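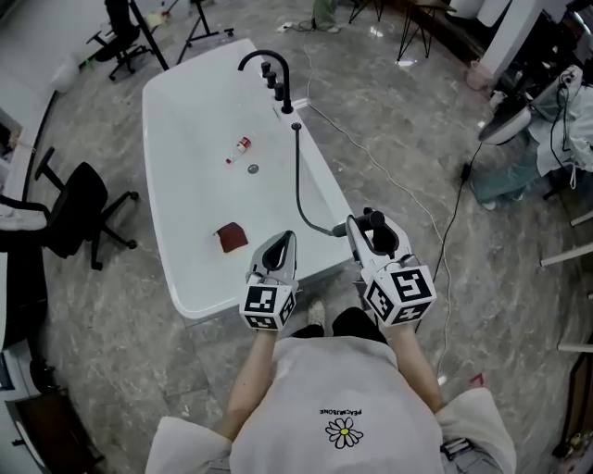 図1:浴槽タスクの収集中。両手にマーカー付きグリッパー

# 浴槽の片付けを手持ちグリッパーで教える(中間レポート)

「お風呂場の片付けって、ロボットにはどのくらい難しいの?」という素朴な疑問から始まったのが今学期の課題です。人がグリッパーを両手に持って作業し、その動きを方策の学習に使うやり方で、班では浴槽の中の布とボトルを担当しました。いやー、浴槽、思った以上に手強いです!

## やったこと

グリッパーの位置は、付いている白黒のマーカーから頭部視点の映像で推定します。1回の試行は最大100秒(超えたら切り上げ)。11月までに集めたのは1,000試行で、マーカーが長く隠れたものなどを除くと625試行が残りました。正直、捨てた分のほうを眺めている時間が長かった気がします(笑)

学習にはArkvilleという研究室内のコードをそのまま使い、変えたのは入力画像の切り出しだけです。時間があればTakagi版の設定とも比べたかったのですが、これは次の学期に持ち越しました。

## 分かったこと

いちばん効いたのは、データの量より「腕の入れ方」をそろえたことでした。最初はみんな好きな角度から手を伸ばしていて、縁をまたぐところで手首が返り、マーカーが見えなくなる試行が続出(私が一番の常習犯でした…)。そこで、縁の手前で一度グリッパーを構えて、左右のマーカーが見える姿勢から始めるルールにしたら、位置の飛びがぐっと減りました。

布は折り目の端をつまむと持ち上げやすく、真ん中を狙うと滑ります。逆にボトルは、斜めに転がっていると左右どちらの手で取るかで人によって癖が出ます。学習した方策も見事に迷って、ボトルの上で両手がうろうろするんですよ。これは見ていてちょっとかわいかったです。

## 残っている問題

白い浴槽に白いボトルなので、画像の切り出しを狭くすると見失いがちです。指導してくれているFilippos Chatzigeorgiouさんからは、ボトルだけ担当の手を決めて撮り直してみたら、と言われました。来週はその撮り直しから始めて、布のほうは今のデータのまま学習を回しておきます。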